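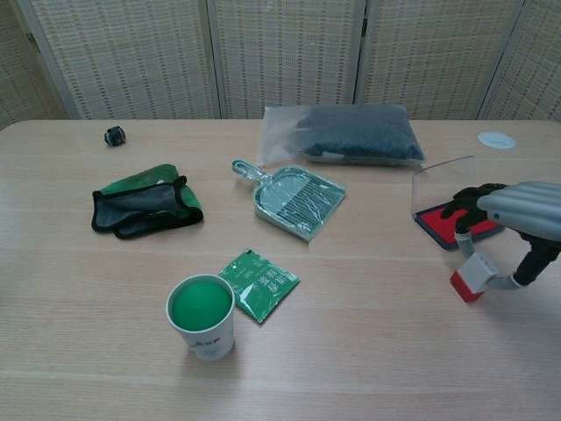
June 15, 2022

Stamping and packing bench, continued from the Brito notes.

Plan for today was to get the label stamping settled before the Plusbridge order goes out, and to clear the table enough that two people can use it. Got most of the first done and part of the second.

Ink first. The old pad had gone patchy along one side and was giving half impressions on the Hustley labels, so I switched to the red one in the dark blue base. Tried it on scrap card, plain kraft paper, the round white labels, and the back of a packing slip. Notes on each:

Scrap card: good. Even color on the first press, no need to rock the stamp.

Kraft paper: fine, but the red goes brownish. Readable. Would not use it where the customer is going to look at it.

Round white labels: the ink sits on top and takes its time. Wiped one with a thumb after 2 minutes and it smeared right across. Left another for 8 minutes and it held, with a faint drag mark at the edge of the lettering. Left a third while I did other things and it was fine, but I didn't write down when I stamped it so that one is no use as a number.

Packing slip: bleeds a little. Letters get fat. Still legible.

So the labels are the problem and the labels are what we need. Options are a different ink, a different label, or stamping ahead of time and letting them dry flat. Going with stamping ahead for now. Tobias Obi says there was an uncoated version of the same round label on the Skellorero price list last time he ordered, and he'll look up whether they still do it. If they do I'd like one sheet to try before we commit to a box.

Too much ink is worse than too little. Pressing the stamp hard into the pad gives a rim of wet ink around the outside of the square, and that prints as a border. Two light taps on the pad, then one straight press on the label, then lift straight up. If the stamp is tilted even slightly when it comes down, one corner prints heavy and the opposite corner is missing. I had better results standing than sitting.

Also tried a layer of folded newspaper under the label. Helps on the table, which has enough grain to it that you can get thin pale lines through a big red area. With the paper under it the lines were gone. With three layers it got too soft and the middle of the design filled in. One fold is enough.

Close the pad lid between batches. I left it open over lunch in the last session and the surface was noticeably drier in the afternoon. Lid down if you're walking away, even for the phone.

Count for the day: 37 labels stamped that I'd be willing to send. The order needs 100. The rejects went in the bin except for four that I taped to the inside cover of this notebook, with what went wrong written next to each (too wet, tilted, double press, smeared).

Cleaning. The green and gray cloth is now the stamping cloth and should stay with the ink. Please don't use it on the shelves or the sink. Damp cloth, wipe the stamp face, then press it on scrap until nothing comes off. I tried dish soap on the stamp face and it came clean faster, but the next few impressions were blotchy and I think there was some soap left in the corners. Plain water from now on.

Got a red smudge on the tabletop near the front. Came up with water and a bit of rubbing when fresh. An older one I found farther along did not come up and I'm not going to sand the table over it. Newspaper goes down first next time.

Table layout. What we tried last week was everything in a row along the back and that didn't work, you reach over wet labels to get to anything. Trying this instead:

Pad and stamp on the right.
Unstamped labels on the right too, behind the pad.
Stamped labels move left along the front onto the drying board.
Bagging on the left, nothing inky past the middle.
Cloth goes wherever the stamp is. I keep finding it on the other side.

Tobias is left-handed and says he'll mirror the whole thing on his days. Fine with me as long as it goes back after.

The rattan divider stays behind the table. I did wonder about moving it to get more light from that side, but it keeps the draft off the labels and stops things going off the back edge. It does collect lint in the weave. Brushed it down with a dry brush, should be done again before we pack anything dark.

Dustpan sets. Still in their clear wrap, and they should stay that way until they're labeled. The question was where the round label goes. On the pan side there's a flat area wide enough for it, but the cellophane isn't tight there and the label wrinkles as soon as you pick the thing up. On the handle it's too narrow and the label folds around. Best so far is the back of the pan, with the wrap pulled smooth by the other hand and the label pressed from the center out. Did two that way and both looked all right. Peeled one off again to see and it tore the wrap, so you get one go at it.

Don't stamp directly on the cellophane. I tried on an offcut and it beads up and comes off on everything, including my sleeve.

Soft goods in clear bags. The bags are longer than they need to be and there's a flap of empty plastic left over at the end. Tried three ways of dealing with it: folding it under and taping, twisting and tying, and cutting off the extra. Folding under is the neatest and the quickest. Tying makes a lump and the bag won't lie flat in the carton. Cutting leaves an edge that splits. So fold under, one strip of tape, label on the front where the plastic is tight over the contents. Squeeze the air out before taping or it pops open in the carton.

Carton test with a mix of bagged items and dustpan sets: the pans want to go in flat against the side wall with handles pointing the same way, bags in the middle. If the pans go in last they sit on top of the bags and the lid bows. I'd like to try the next size down, but we don't have any made up.

Small parts. There is still a small black piece with a bluish-gray band sitting at the back of the table. Looks like it could be a wheel or a caster off something. I've left it where it was. If it's yours, take it. If it belongs to the Hustley samples it needs a bag and a slip of its own, and then tell me so I can change the parts list.

To do:

Stamp the rest of the labels and lay them flat overnight. Not stacked. I know it takes up the whole board.

Ask Skellorero about uncoated rounds (Tobias).

Find out what Plusbridge wants on the outside of the carton. Their last message says "same as before" and I can't find what before was. Check the Brito folder, it may have been filed in there.

More scrap card. We are down to a few pieces and I've been using the backs.

Second stamp? If two people are going to work at once, one stamp is the hold-up. I'd want to see how long the rest of the labels take before spending on it.

Added later: went back and checked the labels from this morning. All dry, no transfer when I pressed a clean sheet over them. One has a thumbprint on the edge that I missed, so that one is out, makes it one short of the number above. Drying board is on top of the tall shelf, please leave it level.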